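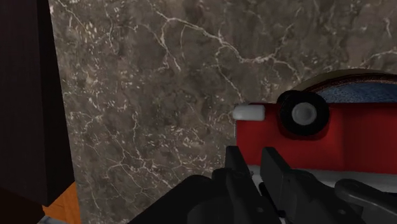 Figure 8.1. Marble wall surface with pale veining; dark brown panel at left.

Contents | Previous chapter | Next chapter | Glossary | Index

26 Feb 2020
By the Enwood Textbook Group
Last updated: June 2020

Chapter 8
Breakfalls and the Practice Surface

8.1 Scope of the chapter

A breakfall is a trained method of meeting the ground after a throw, trip or loss of balance. It spreads the force of landing over a large area of the body and over a longer time. Chapter 7 treated balance and the ways it is broken. The present chapter begins at the moment balance is lost and ends when the person falling has come to rest or returned to standing.

Four falls are covered: back, side, front and rolling. They are taught in that order at the Enwood and Lisetti clubs, whose training records are used throughout this book. Some schools teach the rolling fall first. The order has little effect on the mechanics but a large effect on how lessons are planned, and section 8.6 returns to it.

8.2 Terms

The person who throws is called the thrower and the person who is thrown is called the receiver. Japanese and Korean terms are listed in the glossary. "Contact time" means the interval between first touch and the point at which downward motion of the trunk stops. "Slap" means the strike of the open hand and forearm on the mat — a timing device as much as a way of sharing load.

8.3 Height and speed

The speed of a falling body depends on the height through which it drops. If air resistance is ignored, the square of the speed at contact equals 2gh, where g is the acceleration due to gravity and h is the drop in meters. Doubling the height therefore raises the speed by a factor of 1.41. Beginners start from a squat for this reason, and the standing fall is held back until the chin stays tucked on every repetition.

8.4 The records

The worked problems draw on 500 logged falls from the Grirport training hall, made by 31 receivers. Each entry gives the type of fall, the starting position and the first part of the body to touch. Falls onto the Ravn mat are listed separately in Table 8.2, as its foam is softer than that of the standard mat. Readers should work through problems 1 and 2 before going on to section 8.5 — both use only the equation given above.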